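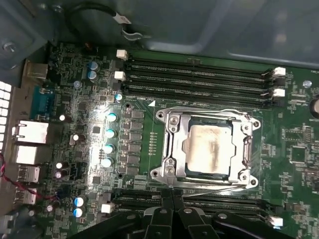
Remedies > Topical preparations > Balms and salves > Kornent balm

Kornent balm

Kornent balm is a herbal hand salve made from marigold (Calendula officinalis), beeswax and sunflower oil. It was first sold in the market town of Sustgate and is now made at Dromholm, a village of 700 people further up the same valley. It is used mostly for dry or chapped skin on the hands and heels. Older labels also recommended it for stiff fingers, chilblains and "tired nerves of the hand", claims that no longer appear on the tin.

The balm is yellow to light brown, firm when cool and soft at body temperature. It has a faint smell of honey, and in some batches of rosemary.

Name

The name is taken from Kornent Lane in Sustgate, where the first maker had his shop. Early tins are marked "Kornent's Balm", as though Kornent were a person, and several later advertisements refer to a Dr Kornent. No such doctor is known. The possessive was dropped when the business moved to Dromholm. In Dromholm itself the product is usually called "the yellow".

History

The salve was developed by Güven Duman, a dispensing chemist who had been making up calendula ointment for customers with cracked hands. His earliest surviving notebook gives the recipe as number 41, between a cough linctus and a polish for brass. The first version was based on lard and had to be kept in a cold room. Beeswax and sunflower oil replaced the lard after complaints about the smell in warm weather.

Duman sold the balm over the counter and by post. A ledger kept with the notebook lists 546 postal customers, many of them laundry workers and market gardeners. He did not register the recipe, and at least two other shops in Sustgate sold similar salves under their own names. One of these, Valley Hand Salve, contained camphor and was sometimes confused with Kornent balm.

The business was later bought by Parri, a small soap maker based in Dromholm. Parri moved production to its own workshop, changed the tin from round to oval and added rosemary extract to slow the oil from going rancid. The round tin came back a few years later because the oval lids were difficult to open with greasy fingers. 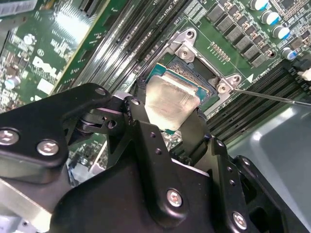
Kornent balm was advertised in its early Parri years as suitable for every trade that was hard on the hands. The leaflet now supplied with the tin is narrower. It says that the balm leaves a film of wax and oil on the skin, which can mark paper, cloth and polished metal, and it advises against using it before close work with electrical parts. The leaflet suggests applying the balm at the end of the working day instead, or washing the hands with soap and drying them well first.

Ingredients and preparation

The present recipe has four ingredients: marigold petals, sunflower oil, beeswax and rosemary extract. There is no added water, so the balm contains no preservative of the kind needed in creams and lotions.

Dried petals are steeped in the oil over gentle heat and strained through cloth. The wax is melted separately and stirred in, followed by the rosemary extract once the mixture has begun to cool. It is poured while still liquid and left to set with the lids off. Cooling too slowly gives a grainy texture, which is harmless but is the most common cause of returned tins.

Most of the marigold is grown on two plots outside Dromholm. Picking starts in June and goes on until the first frosts. In poor summers dried petals are bought in, and the balm from those years is often paler. A normal batch fills 2,000 tins.

An unscented form without rosemary is sold as Kornent Plain. It has a shorter shelf life.

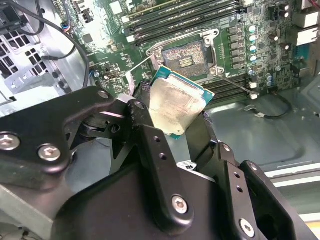
This page was last edited on 21 Oct 2025.

Use

A small amount is warmed between the palms and rubbed into clean skin, usually at night. Cotton gloves are sometimes worn over it. The balm is for outside use only and is not meant for open wounds, burns or infected skin.

Evidence

There have been no published trials of Kornent balm. Calendula preparations in general have been studied for skin irritation and wound care, with mixed results, and many of the studies were small. The softening effect on dry skin can be explained by the wax and oil alone, which slow the loss of water from the surface — plain ointments without any herb do the same. There is no good evidence for the older claims about stiff joints or nerves.

Safety

Marigold belongs to the daisy family, and people who are allergic to related plants such as ragweed or chrysanthemum may react to it. Beeswax and rosemary can also cause contact allergy, though this is uncommon. The leaflet recommends trying a little on the inner arm and waiting a day. Skin that stays cracked, weeps or bleeds should be seen by a pharmacist or doctor. 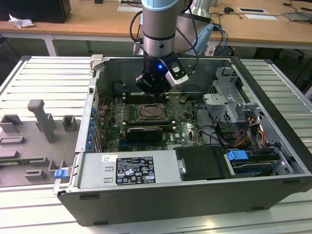 Related preparations

Parri also makes a lip balm with a higher share of wax, and a foot salve containing peppermint oil. Valley Hand Salve is no longer made. Its tins turn up at sales in Sustgate and are often listed wrongly as early Kornent.

Filed under: Herbal salves | Skin care | Marigold | Beeswax products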